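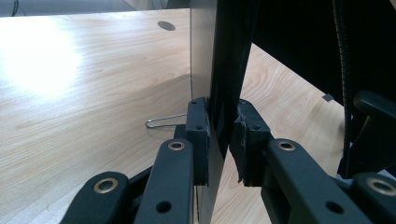

Panel grasp, view from the gripper. Glare on the desk at left.

March 2025

Spent most of the day on the grasp width estimator in Trovach. Last night's build kept reporting the fingers as closed whenever something thin was between the pads, and a panel this thin is the worst case I have. One face is pale gray, the other side nearly black, so the edge detector locks onto the contrast between them and drops the right pad.

Tried masking out everything above the pads first. Helped a little. Then I stopped tracking the pad edges and fitted the brass rings on the links instead. They stand out well against the black, even on the dark side. Error went down to about 2 mm, and the false "closed" calls mostly went away – 6 left in 1,446 frames.

The glare is still a problem for the pose tracker. It gets a patch of white with no wood grain in it and drifts. Locking exposure might do it, or throwing out saturated pixels before matching. Also found the paper clip next to the left pad being picked up as a feature, which is fine until somebody moves it.

Wissam Hijazi wants the filter window cut from 10 frames. I'd like to leave it until the Furis merge is in. Planner tests not started.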